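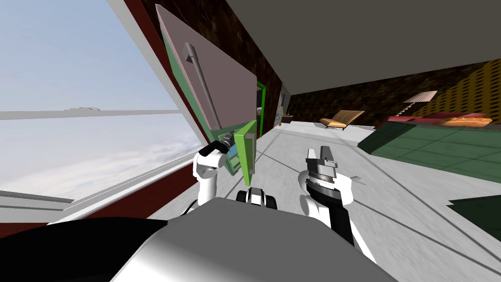

Storkelico Robotics Club: Simulation Gallery

The simulation group spent the spring term in the Rakena house, a furnished virtual room that our two-armed robot shares with a lounge chair, a floor lamp and a very large window. The task set for the term was handles. A student picks a door, writes the approach, runs it, saves the log and then changes one thing before running it again.

We logged 49 runs before the open house in May. Everything on this page comes from the club's own machines in the lab at Steslow. Members work in teams of 2, one on the arm code and one on the notes, and they trade places after every 5 runs.

Left gripper closed on the grip at the lower end of the handle bar. The right arm has its own script and stays open and free during this part of the task.

Most of the term went into the approach angle. The first version of the code sent the wrist straight at the handle, and the fingers kept meeting the door panel before they got to the bar. The second version stops short, turns the wrist, and then moves in slowly. It takes longer, but the logs are easier to read and the newer members can follow what each line does.
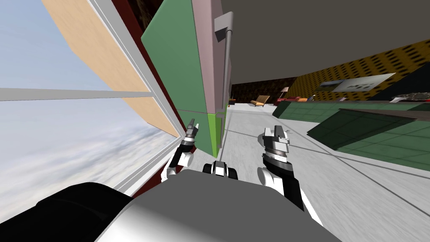 The reader comment left under this gallery by Rendia asked whether new members need to know any programming before they join, and whether the simulator will run on a school laptop. No experience is needed. The first meetings cover joint names, the coordinate frame and how to read a log file. The simulator does run on the school laptops, though slowly, and most people use the lab machines for anything longer than a short test.

Left gripper with its fingers pointed up toward the green cabinet, right gripper also pointing up. The gray pole stands along the pink panel.

Next term the group moves on to drawers, using the same room and the same robot. Run logs and the approach code are in the club's shared folder under "handles." Sign-up for the fall opens in August, and the lab is open to visitors from 3:30 p.m. on club days.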